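Grayling on the Ene: autumn notes from the club water

October is when most members put the trout gear away, and the club water on the Ene goes quiet just as the grayling come on to feed. We hold both banks from the road bridge at Nerstead down to the weir at Jasow, and a day ticket or season card covers all of it. The trout season has closed, so any brown trout hooked by accident must go straight back without leaving the water.

The river is low for the time of year. There was a short rise after the rain at the end of last month, which moved a lot of leaf but did little to the gravel, and the level at the Nerstead gauge dropped back within two days. The long glide below the bridge is very clear. Fish are lying in the deeper water under the far bank, and they will move off if you wade in at the top. Get in by the cattle drink and work up.

Nymphs have taken most of the fish so far. A size 16 pheasant tail with a small copper bead is enough on the glides. In the faster water above Jasow you will want something heavier on the point, and a pink shrimp pattern has done well there, mostly in coloured water. Set the flies so that the point fly ticks the bottom now and then. If it never touches, you are fishing too high in the water for grayling.

There is still some dry fly to be had. Small olives have been hatching from late morning until about half past two, and on overcast days the fish will come up for them in the slower pools. They rise almost vertically and often miss, so give the same fish a second and third cast before changing the fly. A fine tippet helps, but please don't go so light that you have to play fish to a standstill.
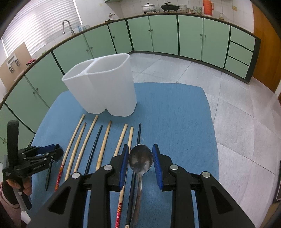
By Bořivoj Dvořáček
River notes, Ene and Trutdale beats

Trutdale is a different matter. The upper beat is narrow and overgrown, and a short rod is easier to manage there than the ten-footer many of us use on the main river. The path from the lane is 400 metres and gets slippery where the spring crosses it. The second stile has a loose step, which we have reported to the farm. Park on the verge side only and leave the gate as you find it.

The best of the Trutdale fishing is in the three pools above the old sheepwash. They are small, and one angler at a time is plenty. The grayling are not large — a fish of a pound is a good one — but they are in fine condition and fight well in the cold water. The bottom pool has silted up on the left side since spring, so cast from the right bank and stay off the soft ground.

Catch returns for the season to the end of September show 737 grayling from all beats. Returns are still missing for a good number of visits, mainly evenings in July, and cards can be handed in late. Please write down blank days too. The form has a box for them, and they are as much use to us as the good days when we set the ticket numbers.

A few points on the rules, as there have been questions. Barbless or fully debarbed hooks only, on every beat. No more than two flies on a leader. All grayling are to be returned, and held facing upstream until they swim off by themselves, which can take a minute or more with a bigger fish. Keep clear of the shallow gravels below the weir from now until spring. Fishing stops at dusk, and the barrier at Jasow is locked at 6 pm.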